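## 6. Recording demonstrations with the hand-held grippers

This section covers two-handed recording with a pair of Lightfoot grippers and the Mululer recorder software. Finish section 5 (pairing and first charge) before you start. For remote control of the arm from the Stamano desk station, go to section 7.

You hold one gripper in each hand and do the task yourself. The recorder stores the camera view, the finger opening and the path of each gripper. The robot is trained on those recordings later, so anything you do by habit ends up in the training set, good or bad.

### 6.1 Before you start

1. Check that both grippers show a green light. If either one blinks, charge it first.
2. Squeeze each trigger fully and let go. The fingers should close and open without catching.
3. Look at the finger pads. Replace a pad if it is torn or has started to peel at the edge.
4. Wipe both camera lenses with a dry cloth.
5. Open Mululer on the tablet and choose **New task**. Type a short name such as `clear tray` or `bag snacks`.
6. Enter the operator name. Use the same spelling every time - "T. Marsden" and "Tia Marsden" are stored as two people.

> **Caution:** Keep your fingertips behind the trigger guard. The linkages can pinch when the gripper closes.

### 6.2 Setting the home position

1. Stand where you plan to work and face the table.
2. Hold both grippers level in front of you with the fingers open.
3. Press **Set home** on the tablet, or have a second person press it.
4. Keep still until you hear two beeps.

Set home again if you change tables, put a gripper down for a long break, or see the drift warning. You don't need to set it again between takes of the same task.

### 6.3 Recording a take

1. Start from the home position with the fingers open.
2. Press the side button on the right gripper. One beep means recording has begun.
3. Do the task at a steady pace, a bit slower than you would with bare hands.
4. Use one gripper to hold and the other to move when an item is soft or slides easily. Thin plastic bags and folded cloths nearly always need both.
5. Close the fingers all the way onto the item before you lift. A half grip shows up in the data as a drop waiting to happen.
6. When the task is done, open both grippers and return to the home position.
7. Press the side button again. Two beeps mean the take is saved.

If you drop something, pick it up and carry on. Mululer keeps these takes under **Recovered**, and they are useful. If you put a gripper down or reach in with your bare hand, stop and delete the take.

A new task needs 100 good takes before you send it for training. Spread them over more than one session if you can.

### 6.4 Arranging the table

Work on an ordinary table in an ordinary room. You don't have to clear the whole surface or take things off the walls. Move the items into new places after each take, and turn the tray or mat a little as well.

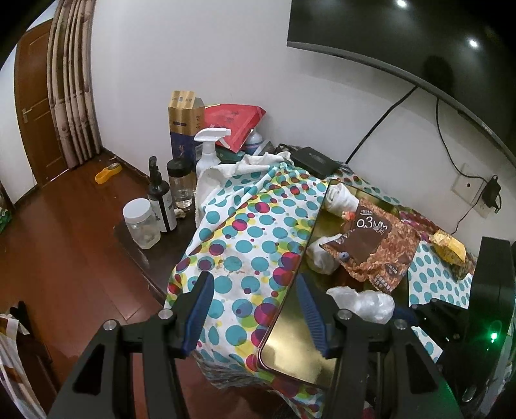
Keep both grippers in view of each other when they work close together. If one passes behind the other for more than a moment, the tracker may lose it and the take is marked amber. Shiny trays and switched-off screens can also cause amber takes. Try turning the tray or taking a step to one side before you lower the lights.

> **Note:** Patterned tablecloths are fine and help the tracker. Pull out large folds where you plan to set items down, as thin packages tend to catch on them.

### 6.5 Checking and sending

1. Open **Takes** and play back every amber one. Keep it if both paths look smooth.
2. Delete any take that starts or ends away from home.
3. Connect the tablet to Wi-Fi and press **Send to Guvolero**.
4. Wait for the green check mark before you close the app. Large sets can take most of an hour.

If sending stops with error 1636, the tablet is out of storage. Delete old takes that have already been sent, then press **Send** again. Takes that were not sent stay on the tablet.

Questions about task names or missing takes go to Terence Blackburn at the support desk. Include the task name and the take number.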